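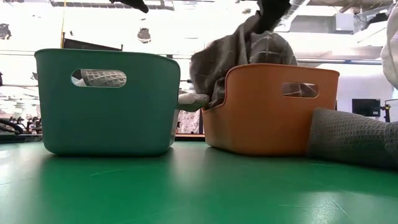

Week 6 notes: the dropped-grip fault

OK, so today we're going through the fault I keep bringing up, the one from the Gilow cell. Get your log printouts out if you have them. If you missed Tuesday, Shona Faulkner has spare copies.

The job is dull on purpose. Two bins on a table, a gripper comes down, takes a piece of cloth from one bin and moves it to the other. We'd done 695 transfers without a stop and I was feeling pretty smug. Then on the next one the arm lifted, traveled, opened over the far bin, and the controller logged a good transfer. Except the cloth was still hanging over the side of the first bin!

Why did it log a good one? Look at line 286. The gripper closed on a single thin fold, the finger position read "not fully closed," and the program took that to mean "holding something." Which was true, for a moment. Then the fold slid out on the way up, and the check had already been done. We never asked again.

That would only be annoying, but the next cycle is where it gets to be a safety matter. The arm believed the near bin was clear and swung low across it at full travel speed. It hooked the hanging cloth, dragged the bin, and the force limit tripped – late, in my opinion. I had my hand on the stop button and I still wasn't first.

What we changed:

Grip check runs at close, at the top of the lift, and again just before release. It adds 900 milliseconds a cycle, and yes, Hjalti Eyvindsson complained.
No low crossing over either bin, full or empty.
A failed check holds the arm still and waits for a person. No automatic retry.

Plaid and waffle-weave cloth both crumple into peaks, and a peak is exactly what the picker likes to go for. So ask yourself how much is really between the fingers.

For next week: read the Skarnby report up to the wiring section, and mark every place in our log where the program assumes something it measured earlier. I found four. Hjalti says five, and I'd like to know which one I'm missing.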